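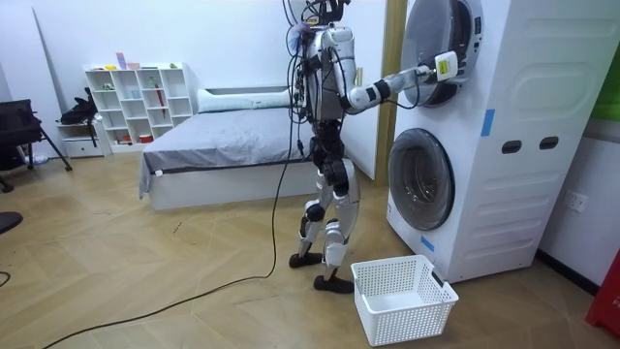 Divetti rang first thing wanting to know whether the rustle on the second lavalier was the capsule or the way it had been taped, and said the wardrobe people were adamant it was the capsule. Fair question, and one I spent most of the day on, so I'm writing it all down while it's fresh.

17th May, sound bench

The mic in question is one of the Nukach miniatures, the skin-coloured ones we bought for the musical in March. It has had a hard life since then. On the bench with nothing touching it, it sounds lovely, and I could hear no rustle at all with the gain up far higher than anyone would use in a theatre. So I started on the cable. Flexing it by hand near the connector gave me a nasty little crackle every few bends, and I was ready to blame the solder joint and go and put the kettle on. Then I swapped to a spare transmitter and the crackle went away, which sent me back to the pack. The locking ring on the socket was a quarter turn loose. Tightened it, put the original pack back on, flexed the cable for a good while. Quiet.

That is a crackle, though, and Divetti's complaint was a rustle, so I don't think I'm entitled to call it finished. I wore the mic myself under a cotton shirt for the next bit, walking up and down and reading from the back of a cereal box (apologies to anyone who was trying to work). Taped flat with a single strip, the shirt could be heard plainly whenever I turned. With the tape folded into a little triangle on either side, and a small loop left in the cable below, it dropped to something I would be happy to send out. My money is on the taping for the rustle, and the loose ring for the occasional crack on top of it.

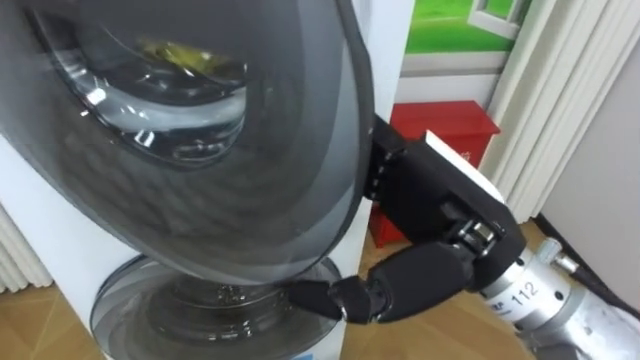
Washing machine, door open.

After lunch I went on to the moisture check, as I had promised Fesness I would look at the whole set before it goes back out on tour. Plastic rings off, sponge barely damp under the cup, capsule held above it for 29 minutes each. I did 8 of them. Seven came through with the top end just as it was before. One went dull, rather like somebody had put a sock over it, and needed 17 minutes on the shelf before it sounded right again. I've wrapped a bit of green tape round its connector. When I put a glass to it there was a smear of what I take to be stage make-up over the grille, so it may only want a clean, and I'd like to try that before we write it off.

The MacLeish foam covers arrived too, a bag of 60, and they are a touch tighter than the old ones. They do go on, but please roll them over the capsule gently. I pushed the first one and tore it straight down the side – my own fault entirely, I was in a hurry and thinking about tea.

Still to do: clean the green-tape one and run it over the sponge again. Check the locking rings on the other packs, all of them, with fingers and not pliers. Send Divetti a note about the triangle taping, with a drawing, as it is a fiddle to explain over the phone. Order more of the narrow tape, there's hardly enough left on the roll for one chorus.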